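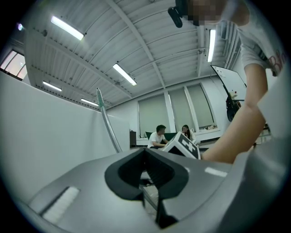

Step 1: Pick the spot for the partition

A plain white panel works well near a window. Keep the top edge low enough that you can still see the panes over it, and the light will reach both sides. Leave 18 inches between the panel and the wall so you can get in there with a broom.

Step 2: Mark the floor

Run painter's tape along the line where the panel will stand. Check that doors still open all the way.

Step 3: Stand it up

Use two people. Set the feet on the tape, tilt the panel up slowly, and tighten the bolts by hand. The Gedberg feet we use take a 2-inch bolt. Other brands may come with their own.

Step 4: Level and finish

Hold a level against the side edge and turn the feet until it reads plumb. Tighten the bolts with a wrench. Wipe off fingerprints with a damp cloth, as they show up fast on a matte finish. Pull the tape last.

Check the bolts again after a week.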